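# drillar-hands

Recorded hands of Drillar, the trick-taking card game which is played in Stiltley and Standstead. The dataset has 2,085 hands from 568 evenings of play. Last update: June 22, 2019.

## What is in the folder

- `hands.csv` has one row for each hand
- `evenings.csv` has one row for each evening, with the place and the rule variant
- `rules.md` explains the rules as I learned them
- `check.py` looks for cards that were written twice in one hand

## The game in short

Drillar is played with a 32-card deck by four people, in fixed pairs. Every player gets 8 cards. The player left of the dealer names the trump suit or passes. If all four pass, the cards are thrown in and the same dealer deals again. These empty deals are not in the data.

A pair must win 5 tricks to score the hand. The seven of trumps is called the "drill" and it beats every card except the ace of trumps. Many new players forget this, and you will find hands where the drill was played too early.
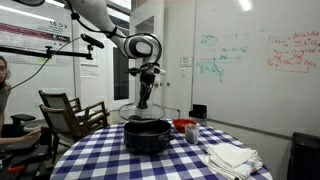 The column `variant` needs some explanation. In Stiltley the dealer turns the last card face up before the naming, and in Standstead all cards stay hidden. There is also the Panasiuk variant, where the pair that named trumps may exchange one card between partners. When I enter hands from paper I use short codes for them: `S` for Stiltley, `T` for Standstead and `P` for Panasiuk. Players who want to record their own games should write each card on the score sheet directly after the trick. A checkered tablecloth like the blue and white one in the photo is nice for a kitchen, but red and black suits are easier to see on a plain cloth, and I had to throw out several sheets with the wrong suit written down.

## Card notation

Rank first, then suit in lower case: `7h`, `Ks`, `10d`. An unknown card is `??`. Please do not replace it with a guess.

## Known problems

1. The bidding is missing for all evenings before May. Only the final trump suit was kept.
2. In 3 evenings the seats of two players were changed in the middle, and the file does not show when.
3. Most hands are from Stiltley, so please do not compare the two towns by simple averages.

## How to load

```
python check.py hands.csv
```

The script prints the row number of each bad hand. It changes nothing in the file.

## License

Free to use and copy, also for printed rule books. Corrections are welcome as a pull request with one evening per commit.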